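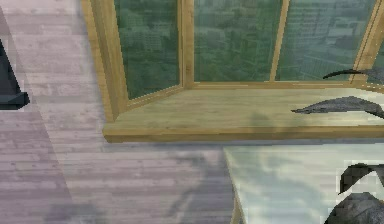

Uvari is the simulation half of our club's entry for this year's student manipulation challenge, and for most of January it was the only half we had. The real arm was out on loan until term started, so the six of us who write the control code worked entirely on rendered rooms. The wrist view is what the policy gets as input, along with joint positions. In the bay window room the glass, the sill and the plank floor take up most of that view, and the tabletop gets only the lower right. The gripper fingers come in from the right over the sill. None of the geometry outside the table matters to the task, but all of it ends up in the pixels, and the network has no way of knowing which pixels to ignore until it has been shown enough variation.

The task is the same as last year's: pick a part from the table, turn it upright, put it in a tray. We have 22 rooms, of which 19 are used for training and three are held back. The bay window room is one of the three. I picked it because the background is awkward. There is a city view behind glass, a lot of wood in similar tones, and soft shadows on the floor that move when the light is changed.

Baseline first. Trained with fixed lighting, the policy did well in the rooms it knew and badly in the held-back ones. The usual failure was a drift to the left on approach. We spent two evenings on the controller before somebody plotted the error against room, at which point it was obvious that the controller was fine. The drift was worst where there was a strong diagonal edge near the table. My guess is that the network had learned to use the table edge as a reference and was picking up the wrong line. I have not proved this.

Three changes went in after that.

Lighting is now drawn at random for each episode: direction, strength and colour temperature. The renderer bakes shadows by default, so this had to be turned off, and each episode takes longer as a result. A batch of 342 episodes now runs overnight on the lab machine instead of over a long lunch.

The camera mount is jittered by a few millimetres and a couple of degrees. On the real arm the bracket is held by two screws and never goes back in quite the same place, so this was overdue.

Floor and wall textures are swapped independently. Previously a room came as a set, and the grey floorboards only ever appeared with the same walls.

With all three in, the success rate in the held-back rooms went up by 25 percentage points. I ran it again with a different seed to be sure and the gain was slightly smaller but still there. Jitter on its own did very little. Lighting on its own did most of the work. I did not test textures on their own as we had run out of booked time, and I would like to go back to it.

Two problems are still open. The collision mesh for the fingers is simpler than the mesh that is drawn, so contact can happen a little before the surfaces appear to meet. It makes small parts jump. Trarnden, the physics layer we use, will accept a finer mesh but slows down a good deal when given one. The other problem is the home pose. In some rooms the arm starts close enough to the furniture that the planner rejects the first move, and the episode is logged as a failure before anything has been tried. I have been filtering these by hand, which should be a script.

The Ó Riain workshop has given us a bench from next week, so the real arm can be bolted down and left there. First job is calibration, then the same task with the same parts and no retraining, to see how much of the gain survives. I expect some loss – the real fingers flex, and the simulated ones don't.

Config files and the episode logs are in the club repository under Mirard, which is the name of the branch and has no deeper meaning. The texture swap is in its own commit if you only want that.

Posted Feb 14, 2024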